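The Retaining Wall

The wall at the bottom of Vasanthi Kurian's yard had been leaning toward the neighbours since before the neighbours moved in, and it might have gone on leaning if her brother-in-law hadn't put his foot on it to tie a shoelace.

Three quotes came in. Kunar wanted to pour the whole thing in grey concrete and press a pattern into it that was supposed to look like slate. Poojary proposed timber sleepers and a water feature. The third was from Prakash Poduval, who arrived at seven in the morning with a spirit level and a thermos, looked at the slope for a good long while and asked if she was attached to the lemon tree.

"Very," said Vasanthi.

"Pity," said Prakash, and wrote something down.

He wanted 162 blocks, drainage gravel, and eleven days. He got the blocks. The gravel went to a Liis Laur two streets over, who had ordered nothing and had already spread it on her driveway by the time anyone rang. She thought it was from the council.
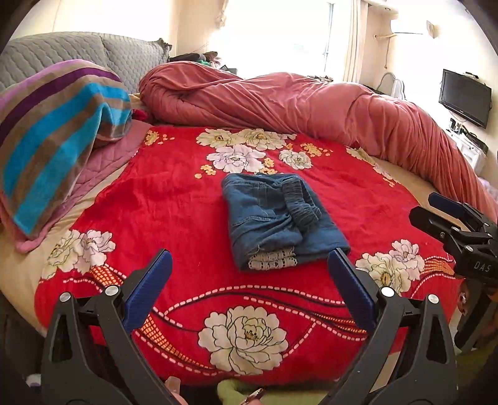
Liis Laur's view, when Prakash finally caught her at the letterbox, was that gravel left in a heap outside a person's house was a gift, and that a wall which needed gravel behind it couldn't be much of a wall. Her father had built his out of river stones and bad temper, and it had outlasted him, two dogs and the river.

Prakash drove back and reported this without colour.

"She might have a point about the river," said Vasanthi.

"She has my gravel."

By September the wall stood at knee height and curved, which had not been in the drawing. It curved around the lemon tree. Prakash said the ground had wanted it that way. The invoice said the ground had wanted it that way for a further 483 dollars, labour only, tree surround.

Vasanthi paid. Then she carried a kitchen chair down to the new level bit, where there was room for the chair and almost for her knees, and drank her tea facing the fence. Over the palings she could hear the neighbours discussing the colour of the blocks. They'd have preferred slate.

Prakash came round the side of the house for his wheelbarrow.

"It's leaning," she said.

"Into the hill. They're meant to."

She put her foot up on the top course, carefully, and retied her shoe.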